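Progress report to the Lostetti fund: accessibility options for the game "Zilham"
Period: July to October
Prepared by: Hendrik Van der Linden, Brirnard studio

Dear Ms Nakajima,

In this period we finished the subtitle system and the new control menu. Players can now change every button, also during a fight, and the choice is saved for each profile. The text size has four steps. We planned three, but the testers found the jump between medium and large too big.

The test round had 14 players, of whom 11 completed all chapters. The other three stopped in the harbour chapter, where the timed doors are still too strict. Shigeru Wada is now rewriting these doors so that the timer can be switched off. It takes longer than we wrote in the plan - the same timer also controls the music.

Aoi Hirose has translated 1438 lines of dialogue into Japanese. Chiyo Kobori checks them for length, as long lines still run over the portrait of the speaker. 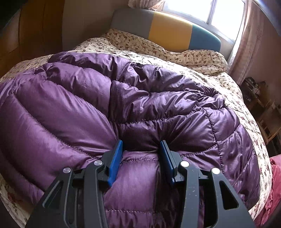 On the budget, we are inside the agreed amount. We paid less for voice recording than expected and would like to move the difference to a second test round. For this we need your written permission, if possible before the end of the month.

Two points are open. The colour settings do not work yet on the map screen, and the contract with Ishida for the audio descriptions is not signed. We have 13 short scenes ready to send to them as soon as it is.

With kind regards,
Hendrik Van der Linden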